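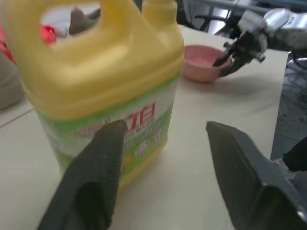
25 Jun 2023
Textile conservation workshop, Wusthorpe
Wash trial, cotton sampler backing cloth

Purpose: to establish whether the second rinse may be shortened before the Chaturvedi samplers are treated. The April trial left residue in the hems, and the procedure was suspended pending this repeat.

Four test pieces were cut from the undyed stock cloth and soiled with the standard mixture. Each was washed in 1000 ml of deionized water with the usual neutral detergent, face down on netting, and sponged without rubbing. Kitchen products remain excluded from all work on objects and are to be used on trays and sinks only.

Rinse one was carried out as written. For rinse two, pieces A and B received the full volume; C and D received 400 ml. The water from A and B ran clear. C was acceptable. D foamed slightly when the hem was pressed, and the foam returned after blotting.

The hem on D is double folded and stitched closely. Sérgio Prata considers that the fold holds detergent regardless of volume and that soaking time is the real variable. This is plausible, though D was also the last piece through and the sponge had not been changed. The sponge should have been changed.

Drying: flat on blotter, fan on low. Piece B has a faint tide line at the lower left corner, cause not established. Blotter stock is from the new Hilum delivery and should be checked against the old.

Decision: full second rinse to be retained for the samplers. Repeat D with a fresh sponge and a longer soak. Fliltance meter to be recalibrated first; the last two readings on rinse water did not agree.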